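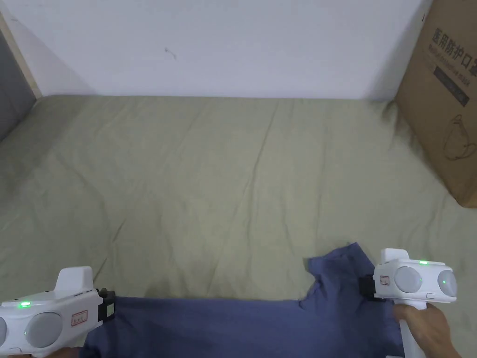
Does a heavier T-shirt last longer than a light one? Sometimes, but the weight printed in the shop listing won't tell you whether yours will.

I've changed the subject line because the old thread had wandered off into buttonholes. Svatopluk's message is the one I'm answering and I've cut it down a bit. The rest is in the Stencombe archive for anybody who wants it.

On Thu 2 February, Svatopluk Urban wrote:

> Hello all. After the talk in Himstead I have been looking at the
> Ravn shirts, the thick ones. They say the cloth is good for up to 50
> washes without losing shape, and there are 1288 reviews, nearly
> all of them happy. My own cheap shirts get the little holes at the
> front after one summer, so I am thinking to buy a few and be
> finished with the problem. Also the speaker said Irkari liquid is
> kinder to cotton than powder. Has anyone on the list tried both?
> I would like to hear before I spend the money.

Svatopluk, I'd keep the money in your pocket for a week or two.

Start with the reviews. I went and read a good few pages of them one evening, and most seem to have been written within days of the parcel turning up. "Lovely thick cotton, washed once, great." Fine, but a shirt that has been washed once is a new shirt. What I'd want is the same people writing again two summers later, and shops don't go asking for that. There were a handful of older ones with complaints about the neck going wavy, and those had been answered with a voucher.

Then the wash claim. Good for up to 50 washes is a sentence that can't be wrong. A shirt that gives up after nine has also lasted up to 50. I wrote and asked how the test was done: what temperature, line or tumble dryer, and what they count as losing shape. The reply said their fabrics were "rigorously tested to our own standards". So I know as much as I did before.

Your little holes interest me more. Are they low down at the front, roughly where your belt buckle or jeans button sits? If so I doubt the washing machine has much to do with it, and a thick shirt will get them too, only later. Mine came from leaning against the edge of the kitchen worktop. I moved to wearing an apron when I cook and the newer shirts have held up better, although I also bought a different make at the same time, so don't put that down as proof of anything.

On weight: a thick cloth made from short, weak fibres will pill and go thin at the rubbing points, whatever the scales say. A thinner one with decent yarn and a tight knit can see it out. Hold it up to a window and look at whether the knit is even. Pull the hem gently sideways and let go. If it stays stretched in the shop it isn't going to improve at home. Look at the side seams too, and lay the shirt flat to see whether they run straight down or creep round towards the front. Twisting is the fault I see most at the repair table, and there isn't a lot I can do with it short of taking the whole side apart.

As for the Irkari liquid, I have used it and I've used plain supermarket powder, and I couldn't tell you which shirt had which. I did notice the bottle costs more and runs out sooner. The speaker may well be right, but she was also selling it from a box by the door, and I'd have liked to hear that mentioned at the start of the talk and not at the end. Liquid didn't shift the yellow under the arms for me. Powder did a little.

What I do myself, for what it's worth: inside out, cool wash, zips done up on anything else in the drum, no dryer. I put new shirts through once before deciding to keep them, but check the shop's returns rules first, as some won't take a washed one back. And I measure from shoulder to hem before and after. My worst so far lost 13 per cent of its length in one go and it was the most expensive of the lot. It's a duster now.

If you still want to try the thick ones, buy one. Wear it turn and turn about with one of your cheap ones until September, same wash, same line, and then bring the pair along. I'd be glad to be shown wrong – I have an old favourite that needs replacing and I'm tired of looking.

To whoever asked about patching from the inside: yes, use jersey, not woven cotton, and cut the corners round or they'll lift. Iron-on webbing is all right for a first go but I'd still run a few stitches round it. The ones I trusted to glue alone have mostly come away.

Could people please trim their quotes when replying? The last digest was nearly all repeats.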